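Trabajo de la asignatura Tecnología de la Madera y Acabados
Autores: Anqi Mao y Bayu Nugroho
Tutora: Thenmozhi Poojary

3. Comportamiento de dos acabados sobre madera clara

3.1 Objeto
Se compara la variación de brillo y de tono de un barniz al agua y de un aceite duro en tableros destinados a aulas. El estudio no aborda la resistencia química, tratada por el grupo de Dvorak en su memoria.

3.2 Preparación
Se cortaron 16 probetas de una misma partida, suministrada por Halvorsen. El lijado terminó en grano 240 y se aplicaron 2 manos por probeta, con lijado intermedio. El secado se hizo en horizontal, en el taller de Clulten, con la ventilación cerrada durante la primera noche.
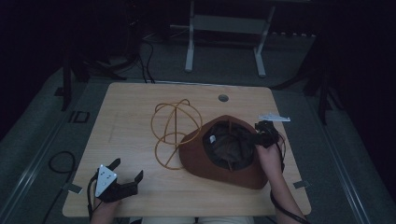
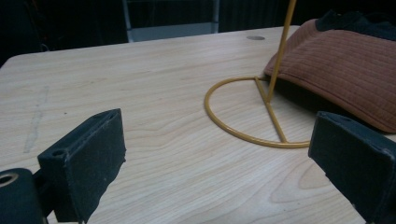
Stostville, junio

Tableros de madera clara con la veta visible.

3.3 Ensayo de desgaste
Cada probeta recibió unos 1000 ciclos de frotamiento con fieltro seco. El brillo se midió a 60° en 4 puntos, antes y después, y se tomó la media. Las lecturas junto al canto se descartaron por la dispersión que introduce el redondeo.

3.4 Resultados
El barniz al agua conservó mejor el tono inicial. El aceite oscureció las zonas de veta más abierta y perdió brillo de forma irregular, sobre todo en las probetas cortadas del extremo de la tabla. En dos de ellas la segunda mano quedó con exceso de producto; se mantienen en la tabla del anexo B, marcadas con asterisco.

3.5 Limitaciones
No se controló la humedad del taller durante el secado. Tampoco se repitió la medición con otro operador. La comparación con los datos de Dovanley es solo orientativa, porque allí se trabajó con una geometría de 20°.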